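Home robot learns to pick up after itself using only a wrist camera

May 19, 2018

A research group at the robotics company Clorkik has published results from a home robot that picks up objects from the floor and puts them away in drawers, using a single small camera at its wrist and no map of the room.

The system, called Skisten, was trained on 2,123 recorded pickups and put-aways. Most were made by people guiding the arm by hand through the task in furnished test rooms. The group then tested it in four apartments that it had not been trained in, with furniture and objects that were also new to it.

Across 1,144 test runs, Skisten got a grip on the object and lifted it clear of the floor in nearly 80 percent of cases. The full task, in which the object also had to end up inside the drawer, was completed less often, in 61 percent of runs. An earlier version of the software, trained on the same recordings but with the sharpest images only, completed the full task in 44 percent.

The difference between the two versions is the main finding of the paper. Small cameras mounted on a moving arm produce a lot of blurred images, particularly indoors, where the light is low and the arm swings quickly toward its target. Many groups throw those images out before training. The Clorkik team kept them.

"We had been cleaning the data for months and the robot kept freezing when it moved fast," said Thảo Hứa, who led the work. "It had never been shown what its own camera sees in the middle of a move. When we put the blurred images back in, it stopped freezing, and we also got to skip a lot of work."

To check that the gain did not come simply from having more images, the team trained a third version on the same number of images as the sharp-only one, but drawn at random from the full set. It completed the task in 57 percent of runs, much closer to the full version than to the sharp-only one. 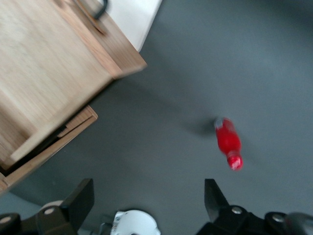

A red bottle on the floor near an open wooden drawer, seen by the camera at the robot's gripper. Motion blur of this kind was kept in the training set.

Skisten does not try to sharpen the images or work out how fast the camera is moving. Each image goes into a neural network along with the current positions of the arm's joints, and the network gives the next small movement of the arm and fingers. The fingers themselves are often in view, which the researchers say helps the network judge how far the hand is from the object.

The arm used in the tests is a Vastamell, a lightweight model with a two-finger gripper, carried on a wheeled base. The base was parked within reach of the object and the drawer at the start of each run and did not move after that. Drawers were left open in most of the tests. In a separate set of 168 runs the robot had to pull the drawer open first, and there the success rate for the full task dropped to 38 percent.

Bottles, cups, soft toys and rolled socks were among the objects. Bottles lying on their sides gave the most trouble of the rigid items. If one finger touched the bottle before the other, it tended to roll, and the robot had to go after it. The full version of Skisten recovered from about half of those rolls. The sharp-only version rarely did, and in several runs it closed the gripper on the spot where the bottle had been.

Clear objects remain a problem for all versions. So do dark floors in poor light, where the edges of the black fingers are hard to tell apart from the background. The paper also lists 19 runs in which the arm bumped the front of the drawer hard enough to trip its safety stop. No furniture was damaged, according to the team, but they have since lowered the top speed near large surfaces.

The recordings were collected in January at two rented houses and at the company's own test rooms. Each recording lasts between six and 40 seconds. Operators were told to work at a normal pace and to leave mistakes in, and nearly every operator knocked something over at least once. Those recordings were kept as well, provided the object ended up in the drawer.

Santoso, a smaller firm that makes software for warehouse arms, helped pay for the work and has been testing the same training method on its own equipment. It has not released results. Warehouse arms generally have fixed overhead cameras in addition to any on the wrist, and Hứa said she did not expect the gain there to be as large.

"With a camera in the ceiling you always have one steady view to fall back on," she said. "In somebody's bedroom you don't. Whatever is on the hand is all you get."

She also cautioned against reading the results as a sign that a product is close. A run takes just over a minute on average, and someone still has to park the base in the right place. The group has no figures yet on how the robot does with several objects lying close together, or with children or pets in the room. All of the tests were done with one object on the floor and an operator standing by with a stop button.

The team plans to let the base move during the task next, so that the robot can find the object as well as pick it up. That will mean longer stretches of motion and even more blur in the images. New recordings for that stage are already being made, using the same arm and a slightly wider lens.

Clorkik said it will release the training recordings to other research groups on request, along with the settings used for all three versions. The code that runs on the arm will not be part of the release.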